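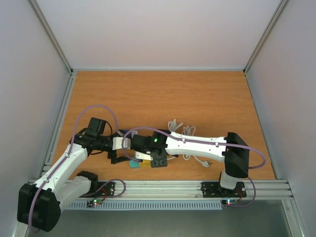 Tischplatte mit Holzmaserung

Haarbürsten, Kämme und Pinsel reinigen

Startseite > Haushalt > Bad und Pflege > Bürsten und Kämme
63 Kommentare

In einer Haarbürste sammeln sich Haare, Hautschuppen, Talg, Staub und Reste von Haarspray oder Schaumfestiger. Der graue Flaum zwischen den Borsten besteht zum größten Teil daraus. Mit einer verschmutzten Bürste verteilt man das alles wieder im frisch gewaschenen Haar, das dann schneller strähnig aussieht.

Was Sie brauchen
Eine Schüssel oder das Waschbecken
Mildes Shampoo ohne Silikone
Natron
Eine alte Zahnbürste
Einen Stielkamm oder eine stumpfe Stricknadel
Zwei Handtücher
Für Holzbürsten ein paar Tropfen Leinöl oder Mandelöl

Haare entfernen
Die Haare müssen trocken heraus, vor dem Waschen. Mit dem Stiel des Kamms unter die Haarschicht fahren, am Rand beginnen und die Schicht anheben. Lässt sie sich nicht im Ganzen abziehen, mit einer kleinen Schere längs zwischen den Borstenreihen durchschneiden und die Stücke einzeln herausnehmen. Bei Rundbürsten an zwei oder drei Stellen schneiden.

Haare gehören in den Restmüll. In der Toilette oder im Abfluss verfilzen sie mit Seifenresten.

Kunststoffbürsten ohne Kissen
Das ist der einfachste Fall. Einen Liter warmes Wasser mit einem Teelöffel Natron und einem Spritzer Shampoo verrühren, Bürste hineinlegen, eine Viertelstunde warten. Danach mit der Zahnbürste zwischen den Reihen schrubben und gründlich abspülen. Kochendes Wasser verformt manche Kunststoffe, deshalb nur handwarm arbeiten.

In die Spülmaschine würde ich auch reine Kunststoffbürsten nicht geben. Bei zwei von meinen haben sich danach die Noppen an den Stiftenden gelöst, und ohne Noppen kratzen sie auf der Kopfhaut.

Bürsten mit Luftkissen
Bei diesen Bürsten stecken die Stifte in einem Gummikissen, und im Kissen ist ein kleines Loch. Läuft dort Wasser hinein, bekommt man es schlecht wieder heraus, und die Bürste riecht irgendwann muffig. Also nicht einlegen. Die Schüssel nur zwei Fingerbreit füllen und die Borsten eintauchen, das Kissen bleibt über Wasser. Alternativ das Loch mit einem abgebrochenen Zahnstocher verschließen und den Zahnstocher nach dem Waschen wieder herausziehen.

Ist doch Wasser eingedrungen: Bürste mit den Borsten nach unten halten, das Kissen mehrmals zusammendrücken, dann auf einem Handtuch liegen lassen und alle paar Stunden erneut drücken. Das kann zwei Tage dauern.

Holzbürsten und Naturborsten
Holz verträgt kurzes Abwischen, aber kein Bad. Die Borsten mit stark verdünntem Shampoo und der Zahnbürste reinigen, mit einem feuchten Tuch nachwischen, sofort abtrocknen. Natron lasse ich hier weg, es trocknet Wildschweinborsten aus und macht helles Holz mit der Zeit fleckig.

Unsere älteste Bürste ist eine Schwerdtfeger 3030 aus Birnbaum. Sie wird einmal im Monat so behandelt und bekommt zweimal im Jahr Öl auf den Griff: zwei Tropfen auf einen Lappen, einreiben, nach einer halben Stunde mit einem trockenen Tuch abnehmen. Ölgetränkte Lappen, besonders mit Leinöl, zum Trocknen ausgebreitet nach draußen hängen und nicht zusammengeknüllt in den Eimer werfen. Sie können sich selbst entzünden.

Kämme
Hornkämme nie einweichen, sie quellen auf und die Zinken verziehen sich. Feucht abwischen, trocknen, dünn einölen. Kämme aus Kunststoff oder Metall kommen mit ins Natronbad. Belag am Zinkengrund löst sich mit Zahnseide: einmal durch jede Lücke ziehen. Bei feinen Staubkämmen ist das mühsam, geht aber auf keinem anderen Weg so gut.

Pinsel für Puder und Make-up
Pinsel unter laufendem, lauwarmem Wasser nass machen, immer mit den Haaren nach unten. Kommt Wasser in die Zwinge, löst sich der Kleber und der Pinsel haart. Einen Klecks Shampoo in die Handfläche geben, den Pinsel darin kreisen lassen, ausspülen, wiederholen, bis das Wasser klar bleibt. Ausdrücken, nicht wringen, in Form streichen und liegend trocknen, so dass der Pinselkopf über die Tischkante ragt.

Ich nehme dafür das Babyshampoo von Ovia, die Flasche mit 430 ml. Jedes andere milde Shampoo tut es auch. Flüssige Grundierung sitzt fester, da hilft vorher ein Tropfen Speiseöl auf den trockenen Pinsel.

Trocknen und aufbewahren
Bürsten trocknen mit den Borsten nach unten auf einem Handtuch, über Nacht, nicht auf der Heizung. Der Föhn geht bei Kunststoff auf kalter Stufe. Erst wegräumen, wenn auch der Borstengrund trocken ist.

In der Schublade liegen Bürsten bei uns in einem flachen Einsatz mit einem Stück Küchenpapier darunter. Wer lieber aufhängt: Die Klebehaken von Wandix halten auf glatten Fliesen, auf Strukturfliesen sind sie mir nach einer Woche abgefallen. Vor dem Kleben die Fliese mit Spiritus abwischen und den Haken einen Tag unbelastet lassen.

Wie oft?
Haare herausziehen: nach jedem zweiten oder dritten Bürsten
Kunststoffbürsten waschen: alle zwei Wochen, bei viel Haarspray jede Woche
Holzbürsten: einmal im Monat
Kämme: alle zwei Wochen
Puderpinsel: alle zwei Wochen
Pinsel für flüssiges Make-up: jede Woche

Nach einem Befall mit Kopfläusen Bürsten und Kämme zehn Minuten in 60 Grad heiße Seifenlauge legen, sofern das Material es aushält. Holz- und Hornsachen stattdessen für einige Tage in einem verschlossenen Beutel weglegen.

Wann eine neue Bürste fällig ist
Wenn Noppen fehlen, das Kissen einreißt oder die Borsten dauerhaft zur Seite stehen. Einzelne umgeknickte Stifte kann man mit einer Flachzange vorsichtig geradebiegen, das hält aber nicht lange. Für Holzbürsten lohnt sich eine Nachfrage beim Bürstenmacher. In Brimevitz gibt es noch eine Werkstatt, die alte Stücke neu einzieht, die Wartezeit betrug im August fünf Wochen.

Ausgediente Bürsten nehme ich für Teppichfransen und zum Ausbürsten der Staubsaugerdüse. Die kleinen Rundbürsten passen gut in die Schiene der Duschtür.

War dieser Tipp hilfreich?
Ja (141) Nein

Weitere Tipps in dieser Rubrik
Haare aus dem Duschabfluss holen
Kalk am Föhngitter entfernen
Haarspray vom Badspiegel wischen
Lockenstab reinigen, ohne die Beschichtung zu zerkratzen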